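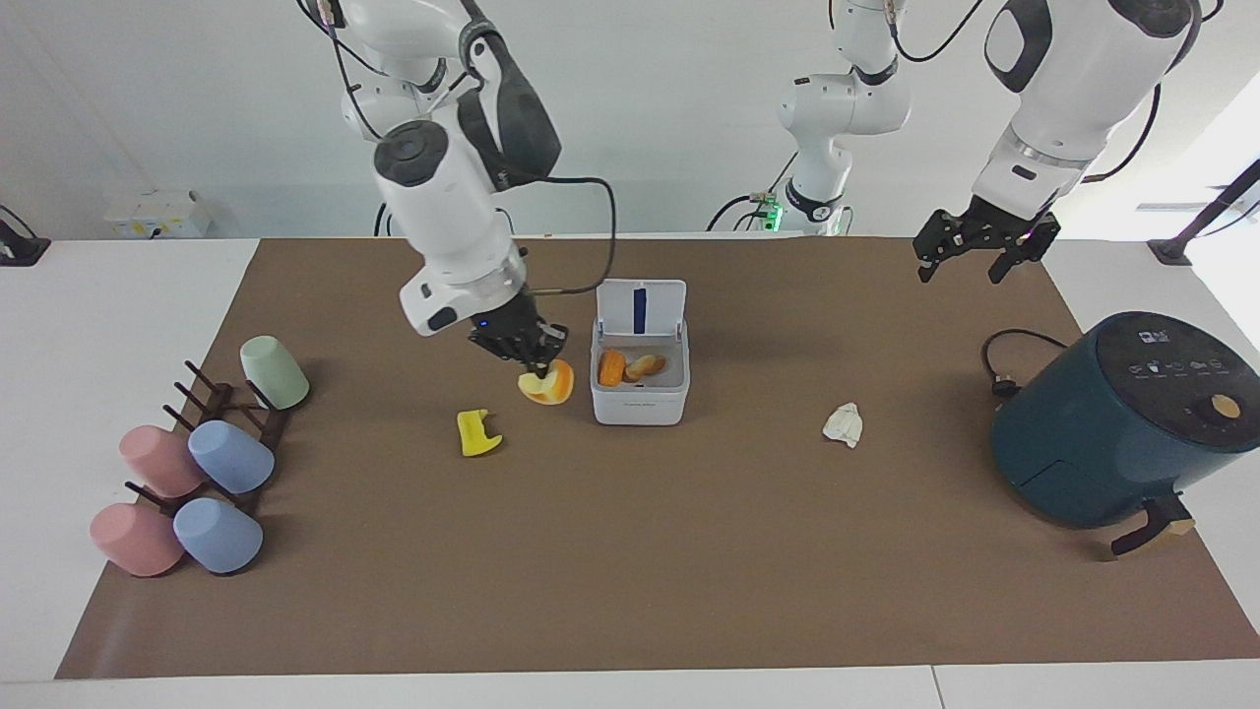 **PART TWO: CLAIMS AND EVIDENCE**

# Chapter 4: Can it pack a lunch?

Most people who have seen a robot do housework have seen it on a screen, for less than a minute, chosen by the people who built it. This chapter is about what such a clip or photograph can tell you, and what it can't.

Take the picture that opens the chapter. A gripper has its fingertips at the top of something like an orange slice, and just beside it is a small white container with its lid folded back. Two food-like items are already inside. A reader in a hurry will say that the robot is packing a lunch. A careful reader will say that the gripper is at the slice and the box is open. From one photograph we do not know whether the slice was lifted, whether it was dropped, or who put the other two pieces in. It may even have been on its way out.

You may feel this is unfair. The arms are plainly well made, and the guess about lunch is a sensible one. But a sensible guess is still a guess, and the history of household machines is full of them.

## 4.1 The task and the chore

We shall use two words in this chapter, and it is worth keeping them apart. A **task** is a single piece of work with a clear start and finish: put the slice in the box. A **chore** is what a person means when they say "do the lunches". It takes in finding the box, noticing that it still smells of yesterday's egg, cutting the fruit, shutting the lid so that it stays shut, and wiping down afterwards.

Nearly all published results are about tasks. Nearly all newspaper headlines are about chores. Look again at the picture with this in mind. There is a rack of cups on the left and an air fryer tilted over on the right. A parent clearing up before school would deal with all of it in one go, probably while talking. For a machine, each may be a separate problem, and skill at one is no promise of skill at the next.

## 4.2 A result from Plorkarside

The Plorkarside trials, which we return to in Chapter 6, are a useful case. A two-armed machine built by Hinell was given 200 attempts at loading a lunch box on a bench. It managed 79 without help. The summary sheet spoke of "a working kitchen assistant". The full report, which far fewer people read, said that an attempt was stopped and marked as a failure if the item left the bench, and that the box was set straight by hand before every run.

Neither document tells a lie. Still, 79 out of 200 is a poor score for a lunch, and the person straightening the box was doing part of the chore – the part that a kitchen most needs done.

The shop floor is often said to be easier, and in some ways it is. Parts arrive in the same place and nobody leaves a wet towel on them. Yet when Tuvance tried a similar machine at its packing site in Pană, staff stepped in 563 times during July. The firm counted the shifts as automated all the same.

## 4.3 What would change our minds

The authors of this book doubt that general household machines are close. We could be wrong, and you should ask what evidence would show it. We would want to see:

- the same machine in 10 kitchens it had not met before;
- every attempt reported, including the dull ones;
- a note of each time a person touched anything.

### Before you read on

Find a short film of a machine doing a job at home or at work. Watch it once for pleasure. Then watch it again with the sound off, and write down only what you saw happen. Keep your notes – you will need them for the exercise at the end of section 4.5.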